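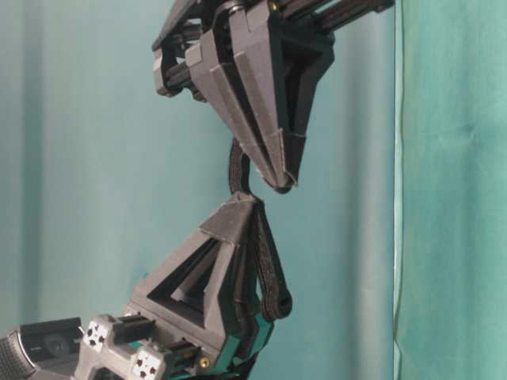

Rorora opens up its hand-teaching kit for robot fingers

22/05/2018 - I've been building robot hands at Rorora long enough to know what most people ask first when they visit our shop: "So who programs all that?" With the new kit we're announcing today, which we're calling Valora, the answer is whoever is standing closest. You show the fingers what you want, either by moving them with your own hands or by driving them from a remote control glove, and the software keeps the motion so you can play it back, trim it or show it again.

I'm the one who wrote most of the recording software, so I'm biased (and a little short on sleep), but I'm really happy with how this one came out.

The fingers are 3D-printed in dark gray, with a black fabric strap running between the segments. I love that strap! We went through a lot of stiffer ideas before it, and every one of them fought you when you tried to bend the finger by hand. If you're going to teach by touch, the finger has to go along with you. The lower segment has big triangular openings in it, which keeps it light, and that helps too when you've been holding a pose for a while and your wrist starts to complain.

There are two ways to teach. In hand mode the motors relax and you push the fingertips where they should go - pinch a washer, let go, pinch it again. In remote mode you wear the glove, which comes from our friends at Ogura, and the fingers copy you from across the bench. I use hand mode for slow, fussy jobs and the glove for pretty much everything else. You can also mix them in one recording, so a sloppy ending doesn't mean starting over.

We've been trying the kit out with the assembly people at Rinder since December. They've saved 1,893 demonstrations so far, mostly sorting small parts and closing clips, and they've sent us a long list of complaints, every one of which I've read. The biggest was that the record button sat too far away from your free hand. It's now a foot pedal. The second biggest was the beep, and yes, you can turn off the beep now.

What's in the box: 2 printed fingers on a base bracket, the glove, the foot pedal, a power supply and a set of spare straps. The recording software runs on an ordinary laptop. We're also putting the print files for the finger shells online, so if you crack one on a Friday-night deadline kind of job you can print another and get going again.

The first batch is small. We're building 9 kits, and 5 of them are set aside for schools and community workshops, which can borrow one for a full term at no charge. The rest are for sale straight from us, and orders open today. If you'd like to try before you decide, come by the Rorora shop and teach a finger something. Bring your own parts if you can - I've seen plenty of washers.

For orders, school loans or press questions, use the contact form on the Rorora site and put Valora in the subject line.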